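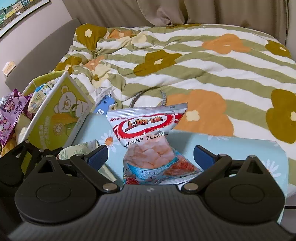
Is a bag of crisps mostly air? By volume, quite often, and the makers will tell you it is there for your benefit.

Comment
By Estela Daza
October

I have never been fully persuaded by the benefit. The usual line is that the gas keeps the contents from going stale and cushions them on the lorry. Fine. Then explain the layer of dust at the bottom of every bag I open, cushion or no cushion.

My quarrel is with the whole business of snack packaging, which has gone on getting shinier while the portion inside goes its own way. Take shrimp flakes, Oishi's for instance. Silvery pouch, a blue bowl with a wave pattern, pale pink curls heaped up in it. I like shrimp flakes. I have yet to own a bowl that looks like that after I've tipped a bag into it. Corn snacks are no better, with a cartoon bear on the box and a cob in full leaf, as if you were buying a vegetable.

The corner shop by Trevport station has given a whole wall to this sort of thing, and last month I spent 80 minutes in there, to the owner's visible concern, reading the backs of packets. What I wanted was the weight. It is always printed, and it is always the smallest thing on the packet that isn't a barcode.

People tell me the answer is the big sharing bag. I doubt it. A sharing bag is a bag one person eats on a sofa with a cushion on their lap, and it goes soft by the second evening unless you own one of those Zenholm clips, which I do, and which ping off behind the radiator.

Nor do I believe in the little packets. They are sold as restraint. I bought a box of them for that very reason and ate 9 in an afternoon, and then had 9 wrappers to get rid of.

Put the weight on the front, in letters as big as the name. I'd still buy the shrimp ones.

Comments (3)

wekside_pete
Weigh them! Mine is usually a gram or two over, to be fair.

Tawfik
The dust is the best part and I won't hear otherwise.

M.
Clothes peg. Never lost one yet.

We use cookies to remember your settings. Accept / Manage choices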